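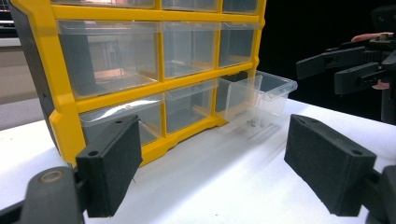

The yellow parts organizer, with one of the clear drawers out on the table and a few small metal screws or parts in it.

Juldale Repair Club
Minutes of the monthly meeting, Monday evening
Typed up by Maëlys Charpentier

We got going at ten past seven, once the chairs had been dragged in from the hallway and Bukeck Hardware had closed up downstairs (their shutter is so loud that there's no point starting before it). Good turnout for December! I took the notes again, so please blame me for anything I got wrong and tell me before the next meeting.

Last month's minutes

Read out and accepted with one correction. I had written that the sewing table was moving to the back wall. It is moving to the window wall, where the light is better, and the back wall is for the bike stand. Sorry to the bike people, who had already measured up for the window.

The small parts drawers

This took up most of the evening and I don't regret a minute of it. We've been talking about the small parts since the summer, when we were still keeping everything in jam jars and those round cookie tins, and I was delighted to have the drawers up for discussion at last. For anyone who missed the last get-together, it's the plastic organizer with the yellow front and the dark gray side, and the drawers are clear, so you can see what you're after before you pull one out.

We started with how to sort. One group wanted everything arranged by job, so lamp parts together, toaster parts together, and so on. The other group (mine, I admit it) wanted screws with screws and springs with springs. The job people made a fair point that when you're halfway through a lamp you don't want to open five drawers. My side said that a screw doesn't know it's a lamp screw, and the same one turns up in a radio the week after. There was a lot of back and forth and somebody went to put the kettle on in the middle of it.

What we settled on is a mix. Screws, nuts and washers are sorted by kind and then by length. Anything odd that only fits one sort of machine goes in a bag with a tag, and the bags go in the shoebox on the shelf until we see how many there are. We'll look at it again in the spring.

Next came labels, and oh boy. I brought a sheet of the white sticky ones and we tried three pens on them. The blue ballpoint smeared straight away. The permanent marker was the clear winner, but the fine tip only, as the fat one turns every "8" into a blob. We agreed on capital letters, metric sizes first, and the label in the lower left corner of the drawer front so your thumb doesn't rub it off. I said I'd write them all out, and then I was told my sevens look like ones, so we're sharing the job.

A few things people asked to have written down:

If you take a drawer out to the table, put it back in the slot it came from when you're done. Carrying the whole drawer over is fine, and much better than grabbing a fistful.

No mixed handfuls tipped in at the end of the night. If you're too tired to sort, leave them in the white saucer and someone fresh will do it.

Stripped or bent screws go in the scrap tin. We all do it, we all think we'll straighten one someday, and then the next person picks it up and wastes ten minutes.

Somebody asked if there should be a drawer for "mystery." After some laughing it was voted through, 16 for and 4 against. I was one of the four and I still think it will be full by February, but there we are.

There was also a question about stacking a second organizer on top when we run out of room. We looked at the shelf instead and decided it would be safer side by side, down at a height where the shorter members can reach (thank you from one of them). Nothing to be bought for now.

Money

We have 80 dollars set aside for supplies after paying for the new extension cords. It was agreed to spend part of that on a box of assorted machine screws from Amoah, the wholesale place out by the highway, as the long thin ones are what we run short of every single month. The rest stays put until after the holidays. There was a suggestion to buy a magnetic tray as well. I like the idea a lot, but two people offered to bring one from home first so we can see if we'd really use it.

Vokon lamps

The three desk lamps from the school are still on the side bench. These are the old Vokon ones with the heavy base, and two of them only need a new switch. The third has a crack near the hinge and we aren't sure it's worth the trouble. The feeling in the room was to do the two, keep the third for spares, and let the school know before they come to collect. I'll phone them. If you take the spare one apart, please bag and tag the bits as you go! That's exactly the kind of thing the new system is for.

Open repair day

Same hours as last time, ten until two, with the last item accepted at one. We had 8 people waiting on the stairs at closing time in the fall and it wasn't kind to them or to us, so the sign on the street door will say one o'clock in big letters. The sewing table would like a second iron if anybody has one gathering dust. We also want a proper spot for the sign-in sheet, which has wandered off twice.

Cake was discussed at greater length than I'm going to record. Lemon and something without nuts.

Any other business

The tap in the back sink drips. Bukeck's have been told and they're sending someone up, and meanwhile please turn it hard to the right.

A pair of reading glasses in a green case was left on the coat rack. They're in my bag, so ask me.

Could whoever has the long-nose pliers with the red handles bring them back? No questions asked, we just miss them.

To do before next time

Maëlys: phone the school, start on the labels, bring more marker pens.
Screws team: get the box from Amoah and keep the receipt.
Sewing table: move to the window wall, and ask around for that iron.
Everybody: empty your pockets and toolboxes of club screws, and bring them in for sorting.

We finished at a quarter to nine and half of us stayed on to sort washers, which I enjoyed far more than I expected to. Next meeting is at the same time, upstairs as usual, and please use the side door as the shutter will be down.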